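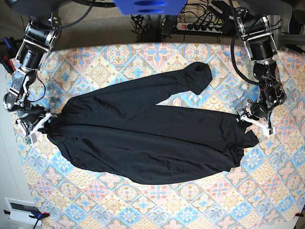
The black one, on the tile-pattern tablecloth.

November, 6:40 a.m.

Woke up before the alarm again and lay there doing choir math. The concert is in 26 days, the bus to Karnberg costs 285 for the lot of us, and so far six people have paid. I have sent three reminders, each one friendlier than I felt.

All black, says the email. Long sleeves, nothing shiny. I own a great deal of black, all of it bought for funerals or for looking thinner at weddings, and it has aged into different colors. Side by side my black things are navy, brown and a sort of depressed green. We'll be standing under stage lights, so everyone in Karnberg can find out too.

Aba Fiadzo called last night to ask if I'd mind moving to second alto. I said of course not, in the voice of a person who minds. She says the Trevanov piece needs weight at the bottom. I have been called many things.

Eight pages of it are in Latin and I know two by heart, the first and the last. My plan for the middle is to open my mouth a lot and watch Aba.

Must iron. Must also find the other black shoe, last seen in spring.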